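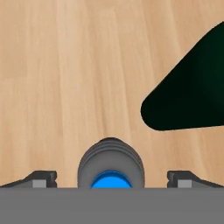 **Walid Majali**, contributing editor, student robotics entries

**Tunditness** is a student manipulation contest held each January in Todport. Teams write control software for a two-finger gripper and test it in simulation before the final. The simulated task takes place over a light wood-grained surface, viewed from the gripper, with the fingers at the lower edge of the view. In one setup a dark green object lies at the upper right, partly out of view.

The contest was started by Maysoun Najjar as a course project at Dabbas, a technical school. Teams have 2 to 5 members. Each entry is run for 30 trials, and a run ends after 3000 control steps – collisions with the table count as failures. The most recent contest drew 17 teams.

Code from past entries is kept in the Vivalberg archive.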